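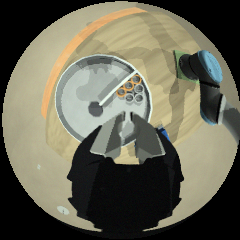

I want to make a case for eating supper at the kitchen table, every night, even when supper is toast. I came to it late and I'm a bit of a convert, so bear with me!

For years I ate on the couch with a bowl in my lap. Then I moved to Bullden, into an apartment of 566 square feet, and the couch didn't fit through the door. The table did. I bought it secondhand from a shop called Kekana for 148 dollars, which felt like a lot for something with a wobble, and I have never spent money better.

What I love is how a meal at a table has a start and an end. You sit down, you eat, you look out at the street, and then you get up again. On the couch I could never have told you when I finished. I ate more and tasted less (and I found rice in the cushions for months).

People tell me they have no time for this. I understand, I work late too, but setting a place takes me less time than finding the remote. A plate, a fork, a glass of water – done. Leftover soup gets the same treatment as a roast. I'd even say the leftover soup needs it more.

The other complaint is that eating alone at a table feels lonely. It did for me at first, I'll admit. The first week I propped my phone against the salt and watched videos about canal boats. Then the battery died one night in February and I just ate, and I noticed that the bread from the Nitunlow bakery has caraway in it. I had been buying that bread for 2 years!

Something else changed too. Friends started staying. When there is a table with two chairs at it, a person who stops by to return a book will sit down, and once they sit down you can give them an egg. My downstairs neighbors have been up more times this winter than in all the time before it, and they bring their own chair.

My old building in Dundero had no room for a table in any of the kitchens, just a counter with a stool, and I do wish builders would think about that. Give me a smaller bedroom. Give me one closet fewer. I'd trade either of them for a corner where three people can pass the butter.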